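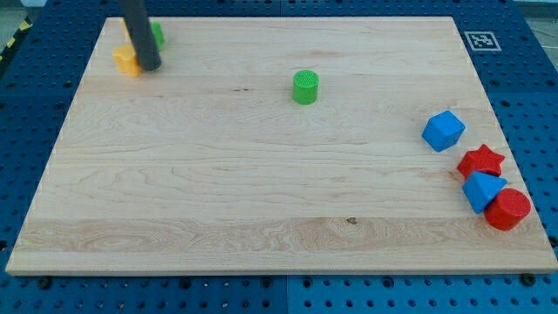
Ticket: finish recipe export drops second coat
Product: Hasberg job planner
Reported by: Enikő Orbán
Assigned to: Benito Lozano
Opened: 23 July 2019
Status: Closed, workaround in place

Reported fault
When a maple job is exported from the planner to the Resarberg stock sheet, the second coat of oil is missing. The first coat and the sanding step are carried over correctly. Oak and ash jobs export in full.

Steps to reproduce
Open any job with the material set to maple.
Add two coats with the same product name.
Export as a stock sheet and open the result.

Log

Lozano: Reproduced on the test install. The export has 9 lines, the planner shows 10. No error on screen and nothing in the log file at the normal level. Please send the job file and the material list from the Hegyi workshop.

Orbán: Both attached. The material list was last edited in October by someone who has since left. We have not changed the coat settings.

Lozano: The maple entry has a drying time of 300 minutes typed as text, with a trailing space. The exporter cannot read it as a number, treats the gap between coats as zero and merges the two lines into one. Oak and ash have clean values – that is why they pass.

Orbán: Removed the space and saved. Export still short by one line.

Lozano: The planner keeps a copy of the material list inside each job. Existing jobs need Refresh materials from the Job menu before exporting.

Orbán: Refreshed and exported again. Both coats present, quantities match. Older jobs are still to be done, 2 of them are locked by Proritz.

Lozano: Locked jobs can be refreshed after they are released. Input check on the drying time field raised as a separate request. Closing.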